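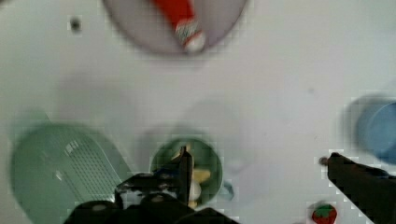 Paterson Active Living: second progress report to the Nenmont Fund
Period covered: May to October
Prepared by Donnie Forsyth, project lead
October 30, 2021

1. Where we are

The grant pays for a strength, balance and healthy eating course for people over 60 living in the Paterson estate and the streets around it. The course runs for 12 weeks and is free. We have now completed one full course and are part way through the second. The third is due to begin after the new year, as set out in the original plan.

In this period 139 people came to at least one session. Most heard about us through the surgery or from a neighbour. The leaflet drop brought in fewer people than we had hoped and we do not plan to repeat it.

2. Exercise sessions

Sessions are held twice a week in the ground floor hall at Gullero House. Lewis Carnegie leads both. Each one lasts an hour and follows the same order: a seated warm-up, standing work holding the back of a chair, resistance bands, then walking and turning practice. People who cannot stand for long do the whole hour seated, with heavier bands if they want them.

Chair stand and single-leg balance tests were done in the first and last weeks of course one. We have both sets of results for 29 people. Most of them managed more chair stands at the end than at the start. Balance results were mixed and we would not want to claim much from them. Two people did worse on both tests, and both had been unwell in the meantime. The full table is in Appendix A.

The hall was built in 1938 and the heating is unreliable. We lost three sessions to it in May. The landlord has since replaced the pump and we have had no further closures, but the far end by the fire door is still cold in the mornings, so we set the chairs out at the near end.

3. Food and cooking

Tươi Nông runs the eating well session once a fortnight. She covers protein at breakfast, cooking for one, reading labels for salt, and getting enough to drink. The session on cooking for one filled up on both occasions and we turned people away, so she will run it twice in course three.

We had planned to give each person a printed recipe book. The quote came in higher than expected and we gave out single sheets instead, in large type. These have gone down well. Several people asked for more fish recipes and for some that do not need an oven. Tươi is writing these now.

A few people with dentures told us that some of the suggested meals were hard to chew. We have changed four recipes and added softer options to the sheets. Anyone losing weight without meaning to is asked to see their GP, and this is now said aloud at the first session as well as printed on the welcome sheet.

4. Staffing

Maximiliano Montecinos joined in May as part-time session assistant, working eight hours a week. He does the register and the reminder calls, and helps during standing work. Attendance in weeks six to nine, when people tend to drop off, has been better in course two than it was in course one. The calls may be part of that.

Lewis will be away for three weeks in the new year. We are looking for cover and have one person to interview.

5. Spending

Spending is within budget overall. Hall hire is slightly under because of the lost sessions. Travel is over, as more people than expected needed a lift home. We would like to move the unspent printing money into travel and ask for your agreement to this. Nothing else in the budget would change.

The resistance bands bought from Felta at the start of the project have worn quickly and several have split. The supplier has agreed to replace them. All bands are now checked before each session.

6. Problems and changes

The evening session we proposed for people still in work has not started. Only five people put their names down and the hall is not free on the evening they preferred. Vaughn Kasprzak has asked the library about using its meeting room and is waiting for a reply. If we have no room by the end of January we suggest dropping this part of the plan and talking to you about how the money could be used.

7. Next steps

Finish course two and repeat the tests.
Find cover for Lewis.
Complete the new recipe sheets.
Hold a feedback meeting with people from both courses.
Send the final report, with full accounts, in May.

Contact: Paterson Active Living, Gullero House | © 2021 Paterson Active Living | Back to top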